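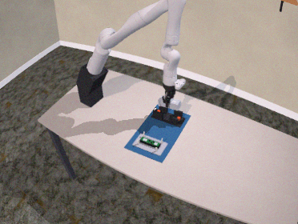

White arm over a long table, black gripper pointing down at a fixture on a blue mat. Simulated render.

Idico Play Listings: data card
Last updated 29/08/2021

What's in it
Store listings for mobile games that came out on one phone platform first and the other later. Each row is one game: title, publisher, both release dates, price at launch, install size, and the list of devices the store claimed would run it. There are 500 rows, stored in a single CSV file.

Why it exists
Publishers like to say the wait between versions is getting shorter. Maybe it is. We wanted the dates in one place before believing it, and the press releases we read disagreed with the store pages often enough to make us nervous.

Where it came from
Rows were gathered by the Jirnach scraper and checked by hand against archived listings in the Zeleke folder. If the two disagreed, the archived page won. That is a choice, and you may not like it.

Fields to be careful with
release_b: some publishers put up a "coming soon" page and later reused it for the real thing. The store keeps the first date. We fixed the ones we caught.
device_list: copied as written. "Works on nearly all devices" is marketing, and we have left it blank when that was all we got.
rating: the average after 10 days. Early ratings are mostly fans and people whose phone crashed, so don't rank anything by it.
installs: a range set by the store. Taking the midpoint gives you a number - it does not give you a fact.

Known problems
Free games are overrepresented. Games pulled from sale in the first 5 days are missing entirely, so any claim about failed launches will come out too cheerful. Version 4 of the file dropped duplicate regional listings, and we suspect a few real ones went with them.

Using it
Load listings.csv with any reader that handles UTF-8. Dates are day first. The Fillach script rebuilds the file from raw pages, but it has been flaky since April and we would not trust a fresh build without comparing it to the published one.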